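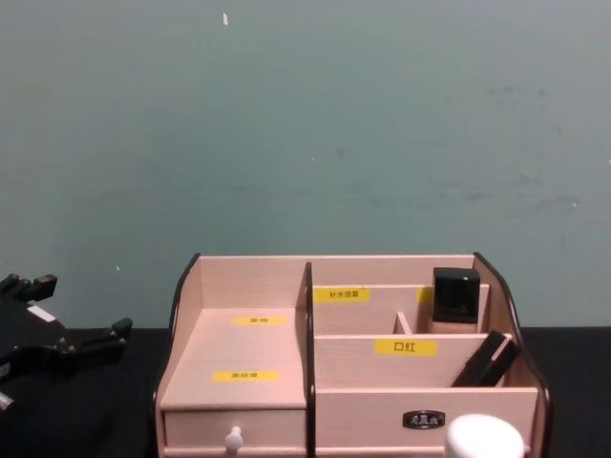 Gripper open to the left of the organiser, table clear between the two.

Gusstead shared workshop - bench arm, pre-run safety checklist
Filled in by Ayana Tufa, September, with comments from Noemi Rinaldi

1. Emergency stop within reach of whoever is running the arm.
OK. I moved it to my left hand side, as I kept leaning across the table to get to it, and that rather defeats the purpose!

2. Supply set and fuse fitted.
OK. Limit set to 3000 mA on the supply, fuse checked against the note Gemechu left in the lid of the toolbox.

3. Finger screws tight, no play in the gripper.
OK after attention. One screw on the lower finger took a good quarter turn, so please do try them all by hand and don't trust your eyes.
Noemi: same screw as last month. A drop of thread lock, I think, and then let it sit overnight.

4. Nothing in the fingers before power is switched on.
OK. Open and empty.

5. Organiser sitting flat and steady.
OK, though it is a light thing and will slide if the arm leans on it. I'd like to try a strip of non-slip mat before we go any faster.

6. Items safe to handle.
Comment. The bottle with the black cap stands in the back right compartment, and the divider beside it doesn't leave the fingers much room. Slow approach from above for that one, please.
Noemi: agreed. Start with the lipstick compartment and leave the bottle for last.

7. Speed limited for first run.
OK. Set to 30 per cent in the Prisura settings page, and it stays there until both of us have watched a full run.

8. Cables tied back, sleeves and hair too.
Not done. Two ties short - Natnael has the bag, I'll ask him when he comes in.

Result: hold until item 8 is closed, then fine to run with two people present.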